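About Us
Posted 12 March 2006 by the Rendgate office
Filed under: Who We Are / Laundry and Garment Care

Rendgate is a laundry and garment care service in Plonthorpe. We wash, dry, hang, fold and return clothing for households in the town and the villages on the Moura side of the river. We also do a smaller amount of work for guest houses, mostly bed linen and towels.

We started with one washing machine and a folding table in the back of a shop on Timen Street. The shop sold curtains, and the laundry was meant to fill the quiet part of the year. Within two winters it was taking up more room than the curtains did, and we moved to our present unit, which has 900 square feet of floor and a loading door at the rear. The curtain side closed the following December. We still alter curtains if asked -- the old sewing table came with us.

How the work is done

Each order is kept in its own basket from the time it is opened until the time it is packed. We use plain white plastic ones with perforated sides. They stack when empty and can be wiped down. Colours are not a reason to split an order at the hanging stage, so pink and black things may well share a basket by then. The sorting by colour is done earlier, before the wash.

Clothes that need hanging go to a rack beside the table. We keep a mixture of hangers, pink, green, cream and wooden, and have never replaced them with a matching set. Striped tops and knits are looked at on the hanger before a decision is made about folding. Large fluffy pieces such as throws are spread out on the table on their own and are left until last, as they shed on to anything dark.

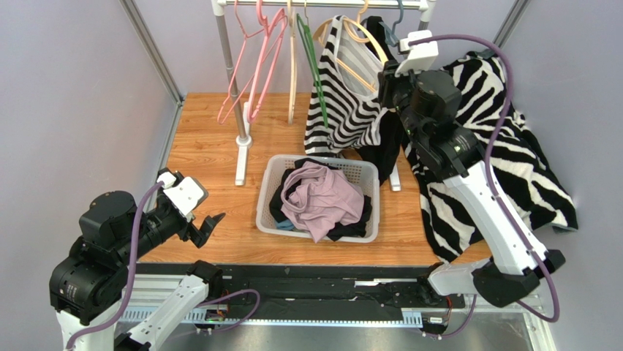 Knitwear

Knitwear is the part of the work we are asked about most. Ribbed knits in particular will take the shape of whatever they are left on. A thin wire hanger leaves a point at each shoulder, and a heavy jumper will drop in length if it is hung for more than a day or so. Our rule is that light ribbed tops may be hung and heavy ones are folded flat.

For hanging we prefer a hanger with a felt-like surface. The garment stays where it is put and the neck does not have to be stretched over anything to keep it on. We go in from the hem and bring the hanger up to the neck, then settle one shoulder at a time. The ribs should run straight down from the shoulder. If they lean, the garment is taken off and put on again.

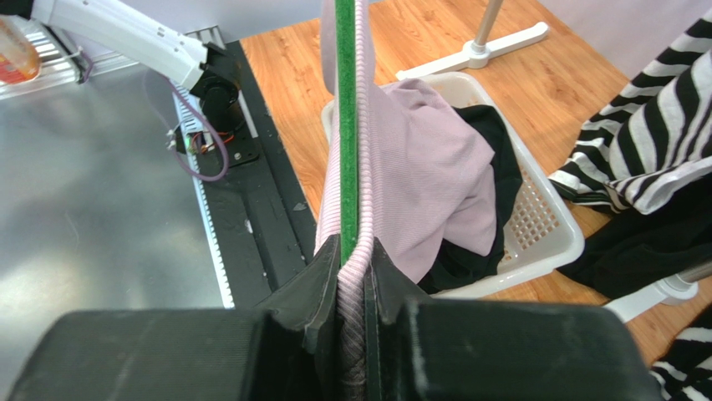
Pale pink ribbed knit folded around a green strip.

Buttons are done up at the top only. Zips are closed. We do not use pegs or clips on knitwear of any kind.

Collection and return

Our van covers Plonthorpe and Moura. Standard orders come back within 72 hours of collection. Guest house linen is on a separate round and the times are agreed with each house. Orders can also be handed in at the counter, which is at the front of the unit, next to the tile shop.

Hung items are returned on hangers under a cover. You may keep the hangers or send them back with your next order -- we reuse them either way. Folded items are returned in paper. Please empty pockets before handing anything over. We check them as well, but tissues get past us.

What we do not take

We do not take leather, suede, fur or wedding dresses. Duvets are accepted up to double size. Items that say dry clean only are passed to a firm in Timen and take longer, and we will tell you the price before they go.

Anything left uncollected is kept for 3 months. After that we write to the address on the ticket.

Visiting us

Rendgate is at Unit 78 on the Plonthorpe trading estate. There is parking by the loading door, but please leave the door itself clear for the van. The counter is closed over lunch.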